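Sillunix Traces Gripper Fault to Worn Finger Pivot, Ships Free Fix to All Warkemberg Users

6 Feb 2021

Sillunix has found the cause of a fault that made some of its Warkemberg hand-held grippers close on their own, and a repair is already on its way to every customer. No injuries have been reported.

The fault first showed up in January, when a tester at Platum was sorting small household items and the fingers snapped shut before the trigger was pulled. Platum stopped work the same afternoon and sent the tool back. Sillunix asked all users to set their grippers aside until the cause was known, and we are grateful to everyone who did so without complaint!

It took the repair team 12 days to make the fault happen again on the bench. A pivot bushing in the finger linkage was wearing faster than planned. As it loosened, the position sensor gave a false reading, and the control board answered by driving the fingers closed. Of the 80 grippers in the field, 34 had a bushing from the affected batch.

"I have never been so happy to see a tool misbehave," said Katherine Alvarado, head of product safety at Sillunix. "We had swapped boards, cables and triggers and learned very little. Then Jennylyn put in one of the worn bushings, the fingers jumped, and the whole room cheered. Once you can see a fault you can fix it, and this is a fix I really like."

The new bushing is made from a harder material. A software update goes with it: if the sensor reading changes faster than the fingers can move, the motor now cuts out and stays off until the user resets it. Both changes are being tried on the sort of mixed pick-up work where the trouble began.
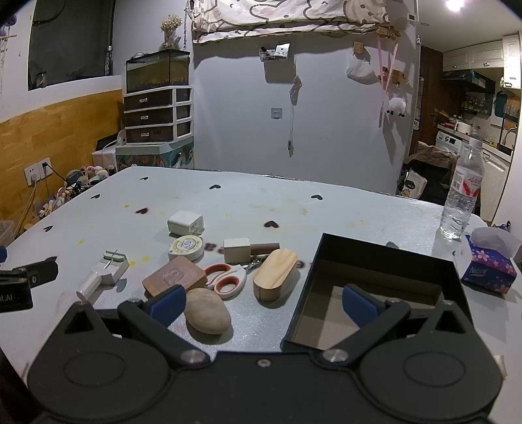 A hand-held gripper with blue finger pads at a table of everyday objects, among them a tape measure, scissors and a smooth oval stone.

Jennylyn Mercado, the test engineer who led the work, said small, smooth objects were the toughest trial. "A stone is wonderful for this. It shifts under the pads, the fingers keep correcting, and that is hard on the pivot. We run it again and again, and the new part is holding up beautifully."

Repair kits are being packed by Ambrosio, our service partner, and include the bushing, two screws and a printed guide. The swap takes five minutes. Users who would prefer not to open the tool can send it to Ambrosio at no cost.

Until the kit is fitted, please leave the gripper switched off with the battery out. Keep fingers clear of the pads when you test it for the first time after the repair.

Customers can find their batch number inside the battery door and should quote it when contacting the Sillunix service desk.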